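Odside
Thread on the shelf approach planner, because the release note for Stosano 13 gives it a single line and it took most of May.

1/ The task is reaching over the front lip of a shelf. The old planner treated a shelf as one box per tier. Safe, but everything within a hand's width of the edge was unreachable, as the inflated box swallowed it.

2/ Stosano now fits each tier as a plane plus a separate lip primitive. The lip has its own clearance parameter, lip_margin. The plane keeps the old one. Existing configs load unchanged and get the old margin for both.
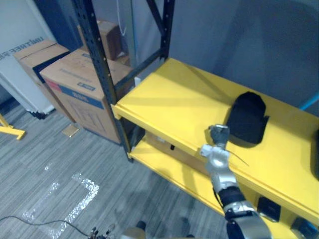 3/ Fitting the plane is easy on matt surfaces. On glossy yellow panels the depth returns drop out in patches and RANSAC will happily settle on a plane tilted by a degree or two. At full reach that is enough to put a fingertip into the lip.

4/ So the fit is now constrained by the uprights. We estimate the vertical from the posts first, then only accept tier planes normal to it within tolerance. Costs one extra pass. The black posts have their own depth problems, but the edges are long and there are usually two of them.

5/ Dark objects on the shelf: black fabric comes back sparse. The segmenter used to merge it with its own shadow. Shadow rejection now runs before clustering, on colour only. It is crude and I would like to replace it.

6/ Regression suite is 107 recorded approaches, replayed against the planner with seed 1917. Two still fail. Both are cases where the elbow solution flips between waypoints and the arm takes the long way round. The path is collision-free, so the checker passes it, and the time limit then kills it.

7/ Workaround until the next build: set elbow_continuity to strict. You lose some solutions near the far corner of the lower tier. Leave it off if you only work on the top one.

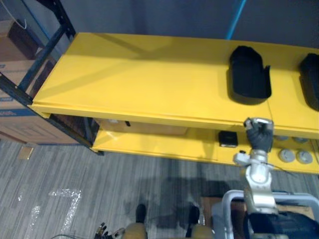

Brusidport Manipulation Software Team

8/ Hand-off at the edge. When a grasped object is near the lip, the collision model has to include the object, or the planner will drag it through the panel. Stosano attaches it as a capsule scaled from finger closure. For small parts the capsule comes out too fat. Override with grasp_radius.

9/ Self-occlusion is still the weak spot. From a head camera the forearm covers a good part of the shelf during the last stretch of the reach. We freeze the shelf model at pre-grasp and hold it until retract – anything that moves in between is invisible to the planner.

10/ Someone asked whether Wibisono logs can be replayed here. Yes, through the converter in tools/, but timestamps must be monotonic. The older recorder wrote joint states out of order when the buffer filled. Sort before converting, the converter will not do it for you.

11/ Known gap: cables. A thin cable against a wall is below the voxel size and is filtered as noise. Put a keep-out volume in by hand.

12/ Config diff and the two failing replays are in the repo under approach/lip. Issues there please, I lose track of replies.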